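FOR IMMEDIATE RELEASE
2 April 2021

Droltenov puts the tray back on the counter

New Lastent range for home and care kitchens, on sale from today. Trays, cups, the small stuff that ends up all over the counter. One salmon-pink tray to put it on.

Droltenov has made kitchen plastics since 1976. Lastent is the first full range out of the Grorkance plant. Trays have rounded corners and a low raised rim, easy to wipe down. Clear cups come with a raised bump texture on the wall, for grip. Pill organizers sold separatly.
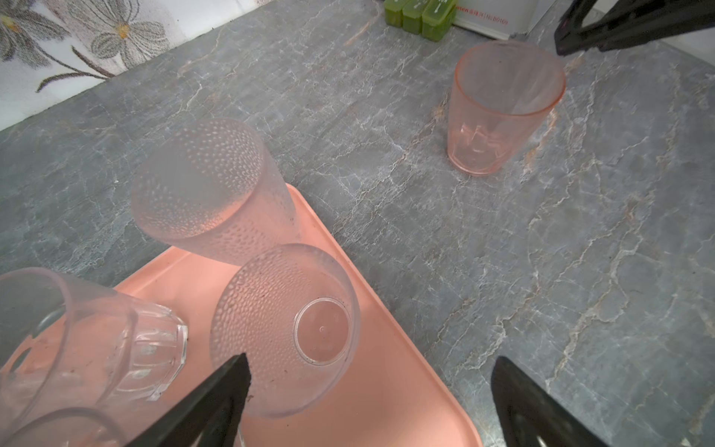
Why a tray

Because people asked. Droltenov wrote to 132 households last October and the same gripe kept coming back: cups in one place, pills in another, morning routine takes twice as long as it should.

"My mother had nine cups out and could never find her Tuesday pills," says Tegwen Yorath, product lead on Lastent. "One tray, everything on it, carry it to the table. Thats the whole idea."

The pink was picked to show up on dark and patterned counters. Stone-look tops are in a lot of kitchens now and clear cups get lost on them. Same thinking with the wallpaper crowd, florals especially, where a plain solid color sits better than another print.
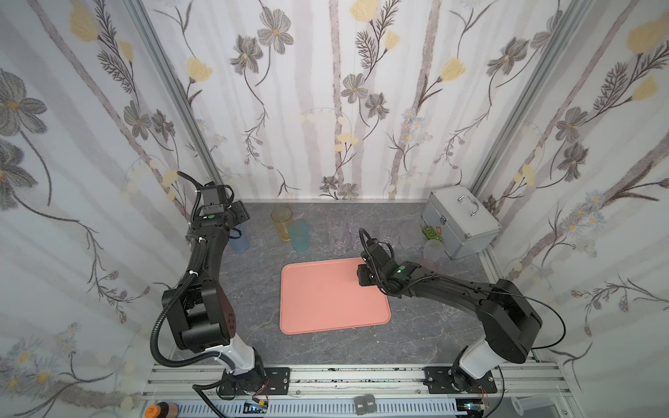 Stores get trays first, cups the week after. Admasu is handling distribution and will take orders for both. Trays ship in packs of 2. Replacement cups singly or by the box, price list on request.

Samples for press: limited, ask early. Contact Tegwen Yorath, Droltenov press desk.

ENDS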